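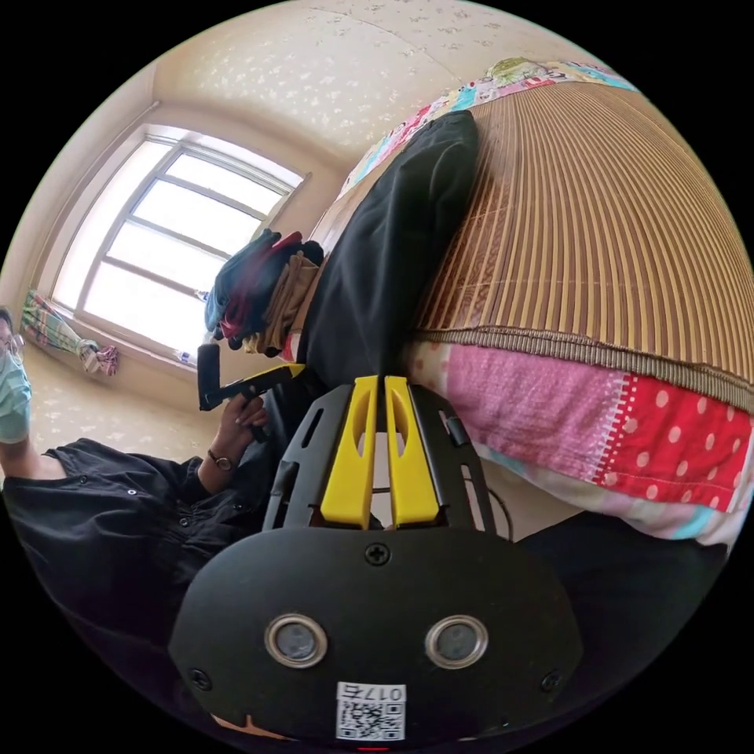

A woven bamboo sleeping mat laid over a bed, with a pink quilt below it.

Summer Bedding: Care of Bamboo Mats and Folding Clothes on the Bed
Vustcombe Household Advice Service
Revised September 2026

This page is provided for residents who use a woven sleeping mat during the warm months. It replaces the June leaflet. Residents with questions about rented furniture should write to Siiri Raudsepp at the Housing Desk.

Laying the mat

Place the mat over a fitted or flat sheet, never directly on a bare mattress. The sheet keeps the slats from rubbing the mattress cover and catches dust that falls through the weave. Smooth the sheet first. A ridge under the mat will be felt through it and will, over a season, bend the slats out of line.

Mats with a fabric border should be lifted by the slatted part with both hands. Pulling on the border loosens the stitching. Where a border has begun to come away, sew it back with strong cotton thread and a blunt needle before the mat is used again.

Quilts that are not needed at night may be kept folded at one end of the bed. Patchwork and appliqué pieces should be folded along a different line each week so that the seams do not wear in one place.

Cleaning

Wipe the mat weekly with a cloth wrung out in lukewarm water. Wipe along the slats. Do not soak the mat and do not use bleach. Stand it upright in the shade, with air on both sides, until it is fully dry. Direct sun makes bamboo brittle.

Body oil may be removed with 2000 ml of water and a small spoonful of mild soap. Wipe again with plain water afterward.
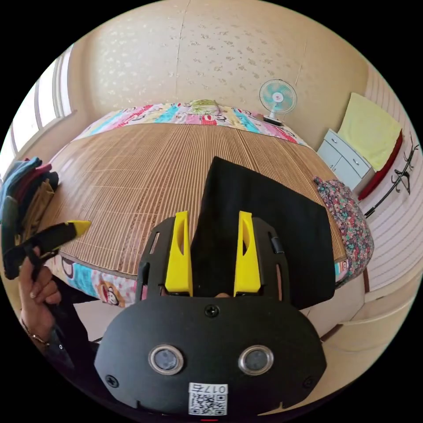
A made bed is a suitable surface for folding, provided the mat is dry and has been wiped. Bamboo is firm enough to press a crease against, and a shirt can be squared on it more easily than on a soft cover. Check for raised splinters before laying out knitwear or thin fabric. A splinter may be rubbed down with fine sandpaper, 600 grit.

Fold dark items separately, as lint shows on them readily. Pass a damp hand over the cloth, fold the sides to the middle, and then fold from the hem upward. Keep finished stacks low and toward the side of the bed. Tall stacks lean and must be done again.

Towels should be put away last, once the drawers have been filled. Coat hooks are meant for garments in daily use. Knitwear left on a hook will stretch at the shoulder.

A small fan should stand on a level surface with its grille clear of pillows and curtains. Unplug it before dusting.

Storage at the end of the season

Roll the mat with the smooth side outward and tie it loosely in two places with cotton tape. Store it upright in a dry cupboard. Folding mats should be closed only along their own hinges.

Corrections to this page may be sent to Bent Hafstein, Publications.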